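Heler Desk for Small Offices
Mail, calendar and shared files on the Linux machines you already own

Heler Desk is a bundle of open source desktop programs that we have set up, argued with and packed into one installer, so that your staff can open their mail in the morning and start complaining about the mail itself. It runs on any 64-bit PC with a working disk and a little patience.

The installer asks four questions. One of them is your time zone. The other three concern your mail server, and if you don't know the answers, there is a button marked "Ask someone else" that writes them up as a polite email to whoever does. 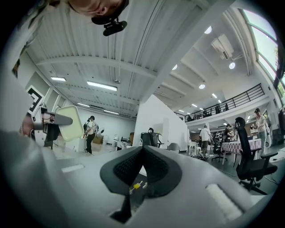 Hand-held grippers under the hall lights.

What you get

A mail program that talks to most office mail servers, including the elderly one in the closet. A calendar that shows other people's meetings, in case your own weren't enough. Word processing and spreadsheets that open the files your customers send, with the fonts more or less where they left them.

Printing is included. We tested 70 printers and got 12 of them to staple. The full list is in the Hinport download area, sorted by how much we disliked the experience.

Moving over

The Breretti import tool copies old mailboxes, contacts and signatures.

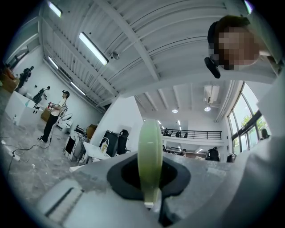
It does not copy rules, so the filter you made years ago to hide messages from accounting will have to be made again. Large mailboxes should be started at 6 p.m. and left alone overnight. Our record is one account with 3830 folders, most of them named "New Folder."

Licensing and support

The software is free. Support is sold per office, up to 100 seats, and is answered by Elvia Villaseñor or Panagiotis Koutsoukos, depending on who picks up. Panagiotis will want the log file. Send the log file.

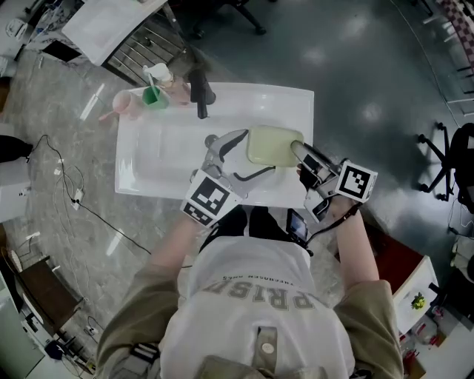
Photo: Adesuwa Sani

Requirements

4 GB of memory, 8 if anyone keeps forty browser tabs open. 20 GB of free disk space. Wired network preferred during setup; wireless works once the installer has found your card, and it says so when it hasn't.

Known issues

Calendar reminders may appear twice on machines with two monitors. Bautista scanners need the extra driver from the download page. The dark theme turns one menu in the spreadsheet black on black; a fix is due in July, and until then the item you want is probably the third one down.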